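July 18, 2024 - Rondgate has issued a revised code of practice for two-arm cells used in bench trials of block handling and similar placement work. The document runs to 101 pages and takes effect in September.

The main change concerns target areas. Each must now be outlined on the work surface, with the outline listed in the trial record. Operators are also to log any marks or debris on the surface before a run, and to state which arm is active. Wadevar, which contributed the section on grippers, asked that finger wear be checked on a fixed schedule - the earlier text left this to the site.

Green cube and black square outline, seen from the gripper and from across the table. 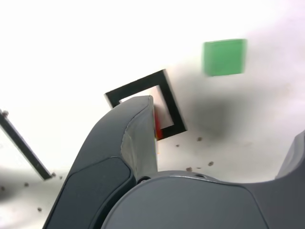
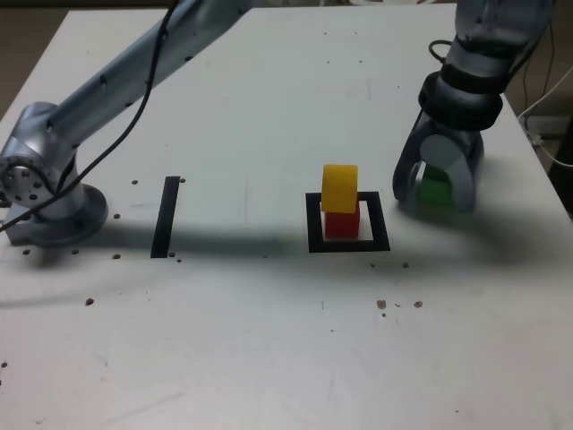
The surface rule drew an objection from Naheed Sial, who said that logging every mark would add more than two hours to a week of trials, and that a table should be recorded once and again only when it is resurfaced. Sial supported the rest of the text, including the requirement to name the active arm.

Rondgate said the logging interval would be reviewed after the first reports are in. Sites working under the previous edition may finish open trials on the old forms. Tadis will host the record templates.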